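3.2 Grout and moisture uptake

Panels from the Ustden site were cured for 38 days, then weighed daily. 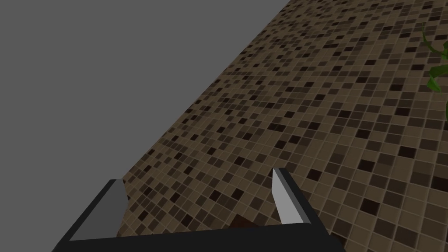
Uptake was highest along the joints and fell with distance from the nearest corner. Of 416 joints tested, 84 exceeded the limit used in the Sayce method.
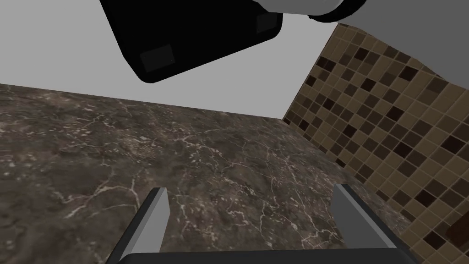 Figure 4. Veined marble countertop meeting a mosaic-tiled wall.

Sealed stone took up less water than grout in both test rooms.

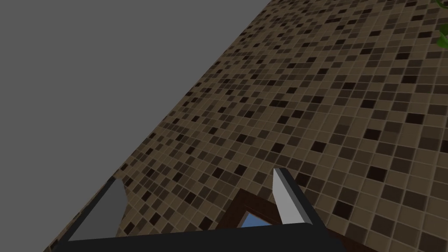
Joint width had no clear effect once the February readings were removed.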